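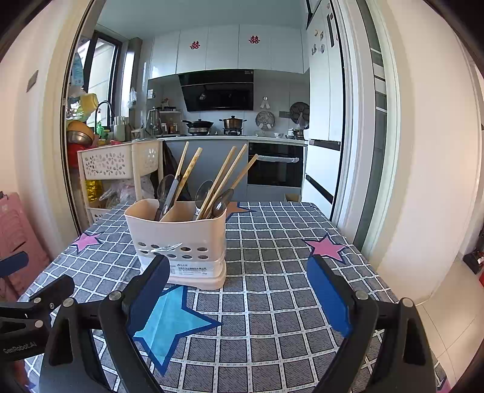
April, late morning, Flevham kitchen

Spent a happy hour on the cutlery question again. The white caddy has come out to the table for good, I think — chopsticks and spoons in the one pot, handles down, so that whoever lays up can reach in without crossing to the counter and bumping into whoever is at the stove. I like it there on the star cloth, and the row of holes ought to let things air nicely after rinsing.

Still to sort: a proper home for the oil, which lives on the cream cart with the plastic bags for now, and the box on the floor by the oven (I keep meaning to flatten it!). Mowat's drawer insert, order 547, would suit the gray lower cabinets if the depth is right. Must measure before ordering, and wash the cloth on Garnent's gentle setting.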